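Drucken | Per E-Mail senden

«Mir wird zu viel von Kreislauf geredet»

Hermine Imhof hat jahrelang Altkabel gekauft und verkauft, erst bei Zaugg, später auf eigene Rechnung. Heute berät sie Gemeinden, die ihre Sammelstellen neu ordnen wollen. Wer von ihr ein Loblied auf das Recycling erwartet, sitzt am falschen Tisch.

«Das Wort Kreislauf klingt, als käme alles wieder dort an, wo es angefangen hat», sagt sie. «Beim Kupfer stimmt das halbwegs. Bei der Isolierung würde ich gern einmal sehen, wo sie bleibt.» In Drelatholm habe man ihr eine Verwertungsquote von 100 Prozent vorgelegt. Sie habe gefragt, was mit dem Kunststoff geschehe, und eine Broschüre bekommen.

Ich wende ein, dass die Sammelmengen doch steigen. Im Januar meldete Drelatholm 2.901 Kilogramm Kabel. Imhof winkt ab. «Gesammelt ist nicht verwertet. Da steht eine Zahl für das, was über die Waage geht. Für das, was hinten herauskommt, finde ich keine.»
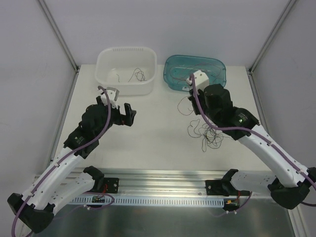 Dünne dunkle Drähte, zwei Kunststoffbehälter.

Am meisten ärgert sie der Umgang mit den dünnen Leitungen. Dicke Erdkabel seien ein ordentliches Geschäft, die wolle jeder haben. Bei Litzen aus Kleingeräten rechne man sich die Sache gern schön. «Wenig Metall, viel Hülle, dazu verschiedene Kunststoffe durcheinander. Das wandert dann als Mischware weiter, und der Nächste soll sich kümmern.»

Und die Bürger, die zu Hause brav trennen? Imhof überlegt lange. Sie wolle niemandem die Mühe ausreden, sagt sie schließlich. In Brumville habe sie aber 203 Haushalte befragen lassen, und die meisten hätten geglaubt, ein altes Ladekabel werde zu einem neuen Ladekabel. «Das hat ihnen irgendjemand erzählt. Ich war es nicht.»

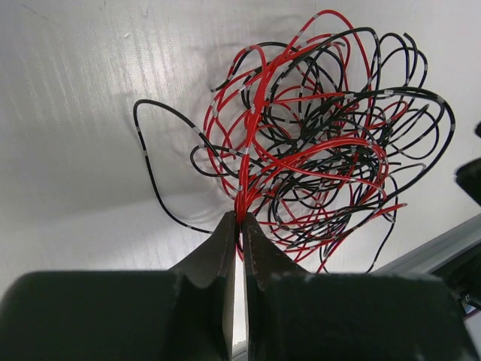
Rot und schwarz isolierte Drähte mit hellgrauen Abschnitten.

Vom Vorschlag der Firma Bodell, ein Pfand auf Netzteile zu erheben, hält sie wenig. 3 Franken pro Stück, das sei zu wenig, um eine Schublade zu leeren, und zu viel für den Handel, der sich sofort beschweren werde. Lieber wäre ihr eine Pflicht zur Offenlegung: Menge, Abnehmer, Restmüll, alles auf einem Blatt. Ob das durchsetzbar ist? «Vermutlich nicht so bald. Die Betriebe sagen Geschäftsgeheimnis, und damit ist das Gespräch zu Ende.»

Zum Schluss frage ich, was sie mit ihren eigenen alten Kabeln macht. Sie bringe sie zur Sammelstelle, sagt Imhof – und lasse sich dort jedes Mal den Namen des Abnehmers geben. Zweimal habe man ihn gewusst.

18. Okt. 2019

Kontakt | © Alle Rechte vorbehalten | Nach oben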